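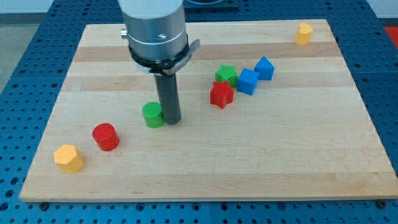 Who is allowed to change the speed limit on a shared bench arm?

Only the cell lead for that shift. The limit is set in the safety configuration, which has its own password, and any change goes in the bench log with the old value and the new one.

What speed do we run at?

Pushing tasks at the Madivton site run at 68 mm per second at the tip. Free moves above the board may go up to 246 mm per second. Work written at Renberg under the older rules has to be checked against these limits before it is loaded.

How should the tool be fitted?

Seat the rod fully in the collar, close the latch, and pull down on it by hand. Do this with the arm stopped. If the rod turns or slips, take it out and tag it.

How close may the tip come to the board?

Leave a visible gap. A rod end only has to meet the side of a block to push it, and most pieces, such as the cylinders and the stars, are tall enough for that. Dragging the tip marks the maple and can trip the force stop.

Can I move a block by hand during a run?

No. Press pause, wait for the hold light, then reach in. The same goes for a block that has ended up near the far edge, like the yellow heart.

Do the block sets have to be complete?

Yes. A Moffat set is eight pieces, two each of red, green, blue and yellow. Log a missing piece before the next run and don't swap in one from another set.

Where do I report a near miss?

Use form 73 on the Ernance safety page by the end of your shift. Contact with a hand counts, even at low speed.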